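Bench tips, grippers and hand-held rigs. Adding to the bottom as I go, so the order is no order at all.

**Before you compare anything**

- Same five objects for every gripper. Mine are a mug, a dish sponge, a roll of tape, a folded washcloth and a full salt shaker. Don't swap one out halfway thru because you broke it. Start over.
- Write the finger type on masking tape and stick it to the handle. You will forget which run had which.
- Charge everything the night before.
- One change per round. New pads OR new camera mount. I did both in February and threw out the whole evening's numbers.

**Pads**

The Flakach pads come with a film on them. Wipe with rubbing alcohol, let dry, wipe again. First time I skipped it and the mug slid out on nearly every try, and I blamed the pads for a week.

Silicone oven mitt, cut into strips, glued on with contact cement: grips almost as well as the Flakach and costs nothing if the mitt is already ruined. Rough side out. Scuff the plastic first with 100 grit or the cement peels.

Foam tape is fine for the sponge and the washcloth. Useless on the salt shaker. Tears at the corners too.

Replace pads in pairs.

**Rekero vs Simard, short version**

Rekero hand gripper. Light, trigger is stiff, opens wide enough for the big mug. Fingers flex sideways when you twist. 40 tries, dropped 6.

Simard. Heavier, smoother trigger, fingers stay put. Doesn't open as far so you have to come at the mug by the handle. Same 40 tries, dropped fewer, but my wrist was done by the end and I think the last ones show it. Would split it over two days next time.

For cloth I'd take the Rekero. For anything with a lid, the Simard. If you only get one, get whichever has spare fingers in stock, you'll need them sooner than you think.

Manon McIntyre uses the Simard with a rubber band from the handle to the forearm to take some of the weight. Tried it, works, looks silly. Use a wide band, the thin ones dig in.

**Camera on the tool**

- Lock the focus. Autofocus hunts every time the fingers close. Set it at the distance of the fingertips and put a dab of nail polish on the ring so it stays.
- Very close up you lose everything anyway. Back off a hand's width before you start the approach or the first part of the clip is mush.
- Lock exposure too. Lamp off to the side, never behind you, and a sheet of baking parchment over it if the counter is shiny.
- Cable goes along the back of the handle, zip tie at the top and bottom. Leave slack at the wrist. No slack = dead connector, ask me how I know.
- Clean the lens w/ a dry microfiber. Not your shirt.
- Check the first clip on a big screen before doing the other 39.

**Controller**

Grokuvari board wants a 24 volt supply. It'll boot on less and then cut out the second the arm lifts anything, which looks exactly like a software problem. Check the supply first. Then check teh plug, mine was loose.

Emergency stop where your free hand is. Left side for me.

Save your settings to a file with the month in the name. The one I'm using now is June 2020 and it's the first one that hasn't needed fixing the next morning.

**Surfaces**

Bare counter is too slick for the tape roll, it scoots away before the fingers close. Rubber shelf liner underneath. A damp dish towel does it in a pinch but you have to re-wet it and it moves the results around.

Keep one plain patch clear, no pattern, no crumbs, and point the tool at that when you're checking for dirt on the lens. Move the tool and watch the specks. If they stay in the same spot on the screen they're on the glass. Smudges are harder to see, tip the lamp a bit and try again.

**Still to do**

Washcloth again with the scuffed mitt strips, both grippers. Longer screws for the Simard mount, the ones in the bag bottom out before they bite so I've got a washer in there

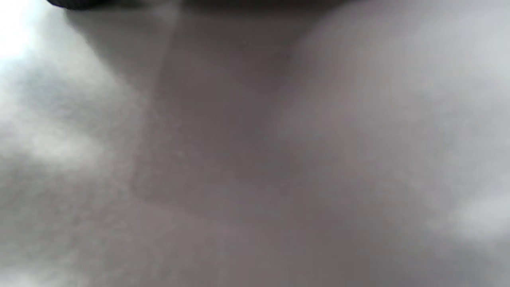
and the washer rattles. Nylon one might fix it. Also want to try the Rekero trigger with a drop of sewing machine oil on the pivot, just one, and wipe off the extra before it gets on the pads.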